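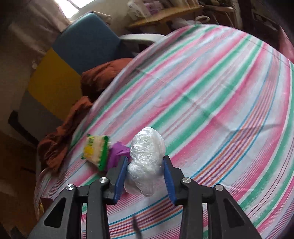

Vol. 17, p. 264

Review: Nornomitz hand-held gripper with blue pads
By Olanrewaju Chukwu

The Nornomitz is a hand-held gripper with a camera mount, sold to people who record demonstrations for training robot arms. You hold it, work the jaws, and do the task yourself. The camera sees what the arm's wrist camera would see later. I used one through most of December, on household jobs, next to the Maritz two-finger unit we already had and a borrowed Olatunji parallel gripper.

Our work is tabletop tidying: cloths, sponges, packets, things wrapped in film. Film is the hard one. It has no fixed shape, it throws glare back at the camera, and a hard jaw tends to slide along it. Anyone can design a gripper that holds a wooden block. I wanted to know how each of these managed a crumpled bundle of plastic film on a striped tablecloth, in a normal room with a bright window behind.

Build

The body is black plastic, with a pair of jaws that mirror each other and close toward the middle on linkages. The pivot pins are silver and easy to get at. Two of mine needed tightening after the first week, and the key for that is not in the box. The plastic has held up. I dropped the unit once onto a tile floor and it lost a small chip near the handle, with no change in how it closes.

The Maritz feels more solid in the hand and is also a good deal heavier. After 20 minutes with the Maritz I wanted a break. With the Nornomitz I could finish a full session before my wrist complained.

Pads

The blue pads are the reason to buy this one. They are soft enough to give against an uneven load and they have fine ridges along the lower edge. The slant of the pads on a lumpy item looks wrong the first few times, and you may think something has come loose. It hasn't. On a bundle that is narrow in the middle and wider at the bottom, that slant lets both sides stay in contact.

The Olatunji keeps its fingers parallel. It was better on boxes and on anything with flat sides, and clearly worse on film. Its fingers touched the widest part of the bundle and nothing else, so the load swung when I moved.

The pads do pick up lint. On a cotton cloth they need wiping now and then or the grip drops off. Spare pads come two to a pack, and I went through one pack. Zainab Mohammed, who ran half of the sessions, found that she wore the left pad faster than the right. I had the same thing to a lesser degree.

Results

We logged some 1,000 picks with the Nornomitz across film, cloth and packaged sponges. I don't have a matching count for the other two, so take the comparison as an opinion from someone who used all three on the same table.

Film bundles: best of the three. Drops were mostly my own fault, from closing on a loose end instead of the body of the bundle.

Crumpled cloth: good. The pads gather the cloth well, but they also pick up the tablecloth underneath if you go in too low. The Maritz does this less, as its tips are narrower.

Packaged sponges: fine with all three. If sponges and boxes are all you handle, save your money and get the Olatunji.

Camera view

The view down the jaws is clear, and both pads stay visible while holding something of ordinary size. The outer arms take up the lower corners of the picture. That cost us a little when the next item to pick was close in and low. With the Maritz you see more of the table and less of the fingers, and our labelers preferred the Nornomitz view because contact with the object is easier to judge.

We ran both through the Wivisik controller for timing. Setup with the Nornomitz was one cable and a restart. The Wivisik software did not recognize the jaw opening signal until I updated it, and the update notes don't mention grippers at all. Once that was done it kept sync for whole sessions.

A bright window is still a problem. Auto exposure hunts when you swing past it, and plastic film shows strong highlights. I fixed exposure by hand and accepted blown-out panes in the background. I would do this on any of the three.

What I would change

Put the pin key in the box. Sell the pads singly. Make the handle a little longer for people with large hands, as mine ends in the middle of the palm. The trigger return spring is also stiffer than it needs to be – Zainab swapped hers for a lighter one and did not go back.

Who should buy it

Buy it if you handle soft, wrapped or oddly shaped items and you care about seeing the contact. For flat-sided goods the Olatunji is the better tool. The Maritz is still what I pick up for small parts, where the narrow tips matter more than the weight. The Nornomitz stays on our bench for everything soft, and a second one is on order for Zainab.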